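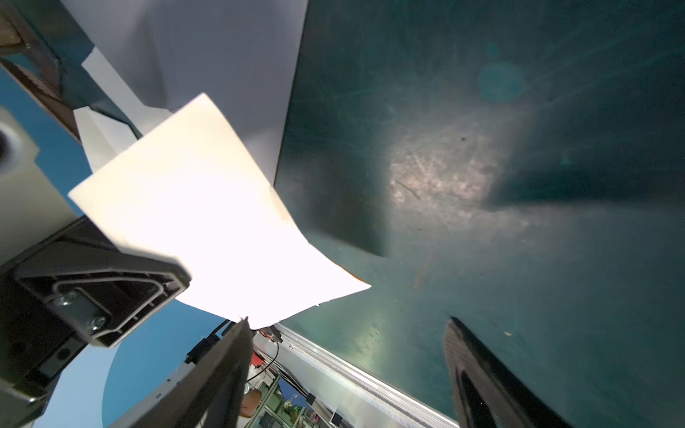 How do I get a curl out of thick drawing paper?

Asked by Etelka Szénási

Bought a roll, cut sheets off it, now the edges wont stay down. Need them flat by Thursday for framing. Tried books overnight – barely helped. Iron ok or no?

2 answers

Dean Haworth
Iron is fine, low, no steam. Clean cotton cloth on top, back side of the paper up. Test a scrap first. Then under something heavy till it cools.

Othmane Shawky
Roll it the other way round a tube, 2 hours. Works for me evrey time. Wouldnt iron if theres pastel on it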